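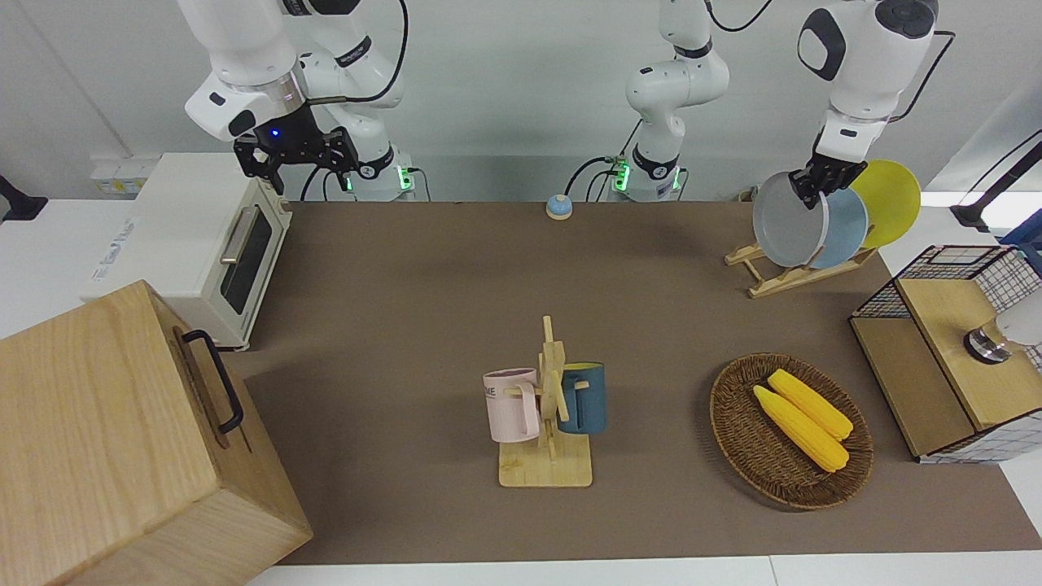

Robot arms and kitchen props on a tabletop.

About the Marndale Institute

Welcome, and thank you for wanting to know a little more about us. The Marndale Institute for Social Study is a small, independent school and research house in Custbridge, and we teach and write about the things that shape how people live together: work and wages, law, housing, family life, local government, schooling, and the long list of questions that never quite fit under any one of those headings. We've been called a college, a think tank, a reading club and (by the post office, for most of one spring) a dental practice. We answer to most of them.

How we began

The Institute grew out of an evening class. A handful of economics and sociology teachers in Custbridge had been meeting over the winter to read one another's papers, and they wanted people from outside the universities to come and argue with them. So they put up a notice at the public library and borrowed some chairs. The people who came were bus drivers, court clerks, nurses, a couple of retired judges and a good many parents who had to leave at nine, and the talk was so lively that the teachers kept the class going through the summer, when it had been meant to stop.

After a while the class needed a home, and we moved to the old Kiltness building, which is where you'll find us today. It was a seed merchant's office before we had it. The floors slope toward the street and the back stairs are steep, but the big front room gets the morning sun and seats everybody who is likely to turn up for a talk on pension reform. There's a step-free entrance on the garden side, and a lift to the upper floor, so please don't let our mention of the stairs put you off!

What we teach

We run two terms a year, one beginning in September and one in February. Every course is open to anyone over eighteen, and you don't need a degree or any earlier study to join. What we do ask is that you read the set pages before class, even if you read them on the train and only get to the end of them as you're pulling into the station.

The courses change from year to year, and they tend to follow whatever our members have been worrying about. Lately we've had a great deal of interest in how towns pay for care of older people, so there is a full course on that now, along with our regular introductions to political thought, statistics for people who are frightened of statistics, and the history of labor law. The statistics course fills up first. We have stopped being surprised by this, and now we open a second section as soon as the first is full.

Classes are held in the evening, from six thirty to eight thirty, with tea in the middle. A few are repeated in the mornings for people who work nights, and those are some of the best groups we have.

Our fellows and members

The Institute has 85 fellows, elected for their work in the social sciences or in law, and you'll find them at universities, in public service and in private practice. Election is by the existing fellows, and any member may put a name forward. We ask for a letter saying what the person has done and why it matters to people outside their own subject, and we really do read the second half of that letter more closely than the first. A fellow is expected to give one public talk during each term of office and to be reasonably available to students who write with questions.

Ordinary membership is a much simpler business. You fill in the form, pay the yearly fee (there's a reduced rate, and you won't be asked to prove anything to have it), and you may then borrow from the library, come to the members' suppers and vote at the annual meeting. The meeting is livelier than it sounds. Last year we spent the better part of an hour on whether working papers should have abstracts, and people were still at it on the front steps when the lights went out. 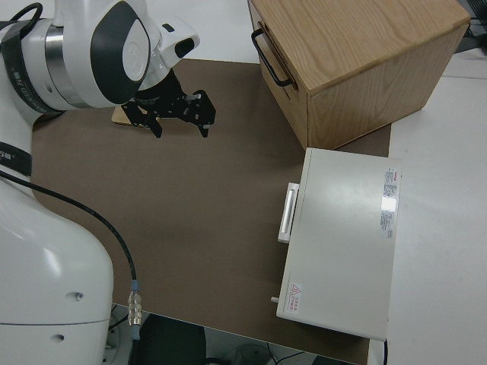

One former student told us, in a letter we still have up by the library door, that she had sat through the whole of her first term without saying a word, had been sure everyone else knew more than she did about inheritance law, and had found out over the tea that most of them were thinking the same thing about her. She added that we ought to serve better biscuits. We have looked into it, and the biscuits are better.

The Yousafzai Library

Our library holds some 3,000 books and pamphlets on law, economics, politics and social research, and it's the part of the building that visitors remember best. Much of it came to us in boxes from people clearing out their studies, so the collection is deep in odd places. If you need to know about rent tribunals, or the early years of the school meals service, we can keep you busy for a month. If you want the newest textbooks you may do better at the city library, which is a short walk away and very kind about sharing with us.

Readers who aren't members are welcome to use the reading room on any afternoon that we're open. Please sign in at the desk, and leave large bags on the hooks. Pencils are fine, pens are fine too, and laptops may be plugged in along the window side.

Our research

We keep our research program small and try to finish what we start. Projects are proposed by fellows and members together, and each one has at least one person on it who lives or works with the subject being studied. A study of tenants has tenants on it. Results go out as working papers, free to read, with a plain summary at the front for anyone who would like to skip the tables.

We take no money that comes with conditions on what we may publish. Our income is from fees, from members' gifts and from grants, and the accounts go to every member ahead of the annual meeting. Anyone else who would like a copy can have one by asking at the desk.

Visiting us

The Kiltness building is in the middle of Custbridge, across from the bus station, and the door is usually open from ten in the morning. Parking is difficult at most hours, and the bus is a good deal easier. If you're thinking of joining a course and can't decide which, come by in the week before term starts and sit down with one of the tutors. They'll put the kettle on, ask you what you've been reading, and most likely send you home with something else to read.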